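Section 4. Recording your first set of demonstrations

If you've made it through Section 3, both your hand-held grippers are charged up, talking to the recording computer, and showing a sensible opening width when you squeeze them. Great! Now comes the part I like best, which is teaching the policy to hang things on a rack.

A quick word about what we're after. The Druken method learns from people doing a job with the same fingers the robot will use later. You hold the grippers, you do the task, the software saves the video and the finger motion together, and after enough tries we train on the lot. Our hanging result (the one Weidong Tian and I wrote up, and probably the reason you downloaded this) came from 2395 demonstrations. You don't need anywhere near that many to follow along. Do 20, look at them properly, and then decide if you want to keep going.

4.1 Setting up the table

1. Clear the work surface down to the white board. Stray cloths and tools near the edge are fine for a practice round, but move them off before you record anything you want to keep.

2. Put the stand close to the middle. I used to measure this with a ruler, and then Solomiia Bondarchuk showed me that policies trained on my perfectly centered data got lost as soon as somebody bumped the base. So now I just plonk it down and shift it a little between batches.

3. Check that the base sits flat and the post is straight. Give it a gentle nudge. If it rocks, look under the ring for leftover print material and trim it.

4. Pick up one gripper and open it all the way, then look at the live view on the monitor. You want both fingers in view with the post somewhere between them.
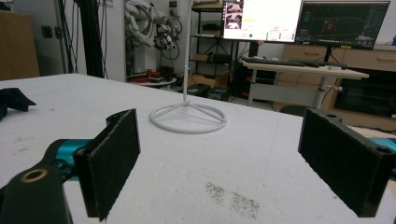 5. Close the fingers slowly and watch the width number drop to zero. If it stops at 2 or more with nothing between the pads, go back and redo the zeroing in 3.6. I know, it's boring. I skipped it once and threw away a whole afternoon of data.

6. Do the same with the other gripper. Left and right are calibrated separately, and the software won't copy values across for you.

Note: Smudges on the board don't need scrubbing off. The tracker quite likes a bit of texture, and Dragica Nikolaidis got worse tracking on a brand new board than on our scruffy old one. Glare is a much bigger headache, so turn off any lamp that shines straight down on the surface.

Caution: Keep your hair, sleeves and lanyards out of the finger slides. They don't squeeze hard enough to hurt you, but they'll happily chew up a shirt cuff.

4.2 Recording one episode

1. Start the Unetti recorder and type in a task name. Use the same spelling every time! The trainer treats "hang_strap" and "hang-strap" as two different tasks, and it won't say a word about it.

2. Hold both grippers still over the board until the recorder beeps. That pause gives the tracker a clean starting pose, so don't rush it.

3. Pick up the item with whichever hand is closer. Get a good bite on it, with the pads flat against the material. Pinching with just the tips works for you and me, and then the robot tries it and drops everything.

4. Lift, bring the item up to the rack, and go for an arm you can reach without twisting your wrist. Come in from slightly above, lower it over the end, and open the fingers once the arm is carrying the weight.

5. Back the gripper straight out. Please don't swing away sideways. The robot copies that swing very faithfully and takes the rack with it.

6. Hold still again until the second beep, then press save or discard.

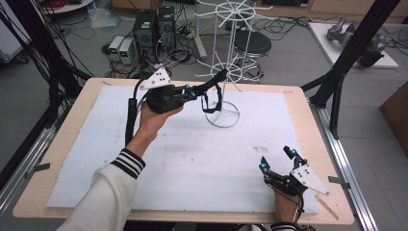
People always ask me how fast to go, and my answer is slower than feels natural, though without stopping. An episode of ours usually runs 9 seconds. If you hesitate halfway, the policy learns to hesitate too, and I've watched one hover next to a rack for ages like it was choosing from a menu. Floppy things are where this matters most. With a black strap loop clamped in the left gripper, close to the lower ring of spokes, it's tempting to freeze while you work out which way the loop will hang. Plan that before you lift. Keep the right gripper low, over by the front corner of the board, until you need it, and keep its fingers open so it's ready to help. Both hands get recorded the whole time, so an idle hand that wanders about is teaching something as well.

Note: Let the cables drape down behind your wrists. If one pulls tight partway through, discard that episode, even if the hang went fine.

4.3 Looking over what you've got

1. Open the batch in the viewer and play it at double speed.

2. Mark anything with a tracking jump. It shows up as a spike in the position plot, and you really can't miss it.

3. Check the finger plot for a clear close and a clear open. A wobbly line in between means the grip was slipping.

4. Delete the marked episodes. Don't get sentimental! In my early batches I threw out up to 20 percent, and the training runs were better for it.

5. Write a line or two in the notes box about what you changed between batches (item, stand position, which hand went first). Marin Đorđević goes through these when a run looks odd, and they've saved us more than once.

Caution: The recorder doesn't ask before it deletes. Copy the batch folder to a second drive before you start pruning.

When the plots look clean, leave the stand where it is and go on to Section 5, where we'll train a small policy overnight and see how it does on a strap it hasn't met.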